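April 24, 2021

Larnbridge board oil trial, second batch. Continuing from the last entry, which ended with me swearing at a lid.

Naqvi's recipe calls for one part beeswax to four parts mineral oil. I have now made it three times and it has come out three ways: soup, candle, and today something close to hand cream. Today's had 200 g of oil, wax to match, melted in the water bath and stirred until I lost interest. Poured at 9 minutes. Tin no. 13 has a thumbprint in it already. Mine, I think.

Still no answer on whether one heavy coat beats three thin ones. The Zavico leaflet says three thin, but Zavico sells the stuff by the tin, so I'd expect them to favor whatever takes longest. Bamboo drinks less than the maple did. On the maple offcuts the first coat was gone by lunch. On bamboo it sits there looking at you.

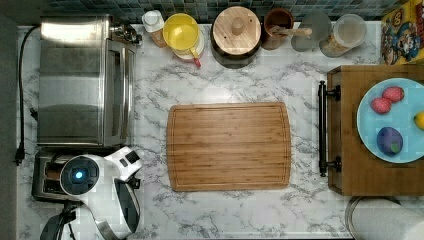
Usman Sial thinks I'm putting far too much faith in the wax and not enough in the wiping. His version: flood it, leave it overnight, buff it like you mean it, and pay extra attention to the groove, where the leftovers go gummy and catch crumbs. He also asked why I've been weighing the rags. I said for uptake. He said the scale drifts. It does – see the note taped to it, in my handwriting.

So, rag weights are out. Going by water drops instead: one drop, start the watch, write down when it stops beading. Best so far is offcut 4, three thin coats, 117 seconds before it flattened. Offcut 5 had the same coats and managed less than half that, and I have no theory I'd want read aloud.

To do before May:
Order more tins from Breltska, with lids that fit.
Sand offcut 5 and start over.
Return Usman's good brush, or find it.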